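Grustine busca personas para limpiar y poner a punto mesas y encimeras

Zona de Bulevcombe · Media jornada · Incorporación en abril

En Grustine llevamos tiempo dedicándonos a una tarea que luce poco y se agradece mucho: devolver a su sitio, limpias y en buen estado, las superficies de trabajo que usa la gente todos los días. Mesas de taller, encimeras de cocina, tableros de aula, mostradores... Casi todo lo que pasa por nuestras manos es de color claro, y quien haya tenido en casa una mesa blanca ya sabe lo que eso significa (¡hasta la taza de café más inocente deja su firma!).

Ahora tenemos por delante el encargo del edificio Aubert, con 106 mesas y un buen número de encimeras repartidas en 5 plantas, y nos gustaría ampliar el equipo con gente tranquila, cuidadosa y con ganas de aprender el oficio con nosotros.

Qué harás

Empezarás acompañando a una persona del equipo, sin prisas, y poco a poco llevarás tus propias salas. El trabajo consiste en despejar cada superficie, mirarla bien, anotar en la ficha lo que encuentres y limpiarla con el producto que toque. También hay que volver a colocar las cosas donde estaban, y en eso somos un poco maniáticos, lo reconocemos: si el bote de lápices estaba a la izquierda, vuelve a la izquierda.

Los viernes por la mañana repasamos juntos las fichas de la semana, con café y, si hay suerte, algo dulce.

Qué te pedimos

No hace falta experiencia previa. Valoramos la buena vista para los detalles, que escribas con letra legible y que puedas pasar ratos de pie. Si has trabajado en limpieza, hostelería o restauración de muebles, cuéntanoslo, que nos hará ilusión leerlo.

Lo que más cuesta al principio es distinguir una mancha de una raya o de la propia textura del acabado. En un blanco roto mate las marcas destacan bastante, pero el tono cambia con la luz, más grisáceo en un lado y más frío y luminoso en el otro, y conviene tomarse un momento antes de escribir nada en la ficha.
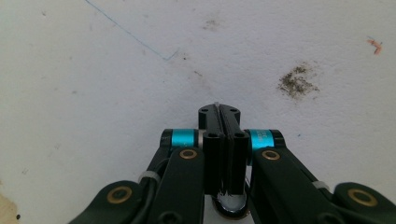

Qué ofrecemos

Contrato de media jornada, de lunes a viernes, con formación pagada desde el primer día. Te damos ropa de trabajo, guantes y calzado, además de una ayuda de 200 euros para transporte al incorporarte. Los productos que usamos son de la línea suave de Candard, casi sin olor.

Cómo apuntarte

Pásate por nuestra oficina de Bulevcombe cualquier mañana a partir de las nueve, o deja tu carta en el buzón de la entrada con un teléfono de contacto. No hace falta un currículum muy elaborado: con unas líneas sobre ti y el horario que te viene bien tenemos de sobra para empezar a hablar. Contestamos a todo el mundo, aunque a veces tardemos unos días.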